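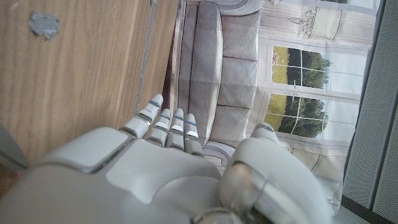
Oak-look grain up close, with the grey sofa behind.

Rukitz side table, three months in

Bought this to go next to the grey sofa in the living room. $297 delivered, which I grumbled over at the time. Went with Rukitz after my neighbour Kanyarat Khamphan let me put a cuppa on hers and didn't flinch.

Colour first. Light honey brown, long wavy grain. Warmer than the website had it. I was after something paler but it's grown on me, goes well with the grey.

Assembly: 2 hours. Should of been one. The instructions have the legs on page 3 and the bolts for the legs on the back cover, tiny print. Allen key supplied is rubbish, use your own. Pilot holes lined up fine.

Wear so far. One faint ring from a cold stubby, came out with a bit of oil. No scratches I can find. Wipes down ok, crumbs dont catch in the grain.

Gripes: wobbles on our floorboards, needed a felt pad under one leg. Smelt of varnish for the first week, windows open. And no shelf underneath, so the remotes still live down the side of the couch.

Looked at the Villalobos one too. Cheaper, nicer legs, but the top marked when I ran a thumbnail over it in the shop. No thanks.

Would buy again, on sale. 4 out of 5.

Gonzalo Olmedo

Get our reviews by email. Enter your address to subscribe. No thanks

Contact | © Fuvura Home Reviews | Back to top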